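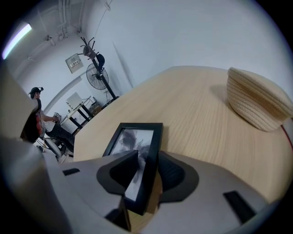 A hand-held gripper closed on a small picture frame, with a straw hat on the table beyond.

The job that teaches the job

By Vilmos Vass
30 April 2023

I worked the returns tables at a warehouse outside Pletholm before I started writing about work, so when Brarkden announced it was bringing robots to returns, I paid attention. Returns is the part of a warehouse everyone assumed was safe. A customer sends back a lamp, a hat, a framed picture with a scratch on it. Somebody has to pick it up, turn it over, decide what it is and put it in the right place. No two boxes are alike.

The robots are not doing that work yet. Right now people are doing it with a gripper in their hand. They squeeze it shut on an object, lift it, set it down, and a camera on the gripper records the whole thing. The recordings go to Clato, the company that builds the software, and the software is supposed to learn from them. Brarkden moved 100 of its returns staff onto this work in October.

I talked to several of them. Most like it better than the tables. They sit for part of the shift. There is no rate board. One woman told me her shoulder had stopped waking her up at night. I believe her, and I don't want to wave that away. Returns work is hard on the body, and anyone who says it should be preserved as it is has not done it for a full winter.

What bothers me is the pay. These workers are paid the returns wage, to the penny. The company's position is that handling goods is handling goods. I think that is wrong. When I picked up a frame at the tables, I was paid for moving one frame. When one of these workers picks it up with the gripper, the company keeps the motion. It can use it again in every building it owns, for as long as it likes. That is a different product, and it should have a different price.

Knowing how to hold a frame by its edge so the glass doesn't take the pressure is a skill. So is knowing that a straw hat goes by the crown if you don't want to bend the brim. The old hands at the tables picked this up over years, and the company never listed it on a pay scale. Now it wants it badly enough to record it.

Haque, a smaller outfit across the county, does it another way. Its workers get a bonus of $500 for every block of recordings accepted, and a written promise of five years' notice before any returns job is cut. Five years is long enough to finish a certificate or get a kid through high school. Haque is not a charity. Its manager told me people who feel cheated record sloppy work, and sloppy work costs more to throw out than the bonus does.

Brarkden has 2,000 people in returns across its buildings. I asked the company what happens to them when the recordings are done. I was told that new roles would be created and that it was too early to say which. It was not too early to start recording.

I would ask for two things. Put the extra pay in writing before the next group is moved over. And give a date before which no returns job will be cut, even if the date is closer than people would like. A worker can plan around a bad date. You can't plan around "too early to say."

Comments

tablefour
Did returns for six years. He's right about the shoulders. I would take the gripper job tomorrow at the same money and I suspect most of my shift would too.

Marge in Pletholm
And when the recordings are finished, then what? My husband trained his replacement at the cannery and got a handshake for it.

d_kessel
The bonus only works if somebody fair decides what counts as "accepted." Would have liked to read more on that. Who makes that call at Haque?

tablefour
@d_kessel same question here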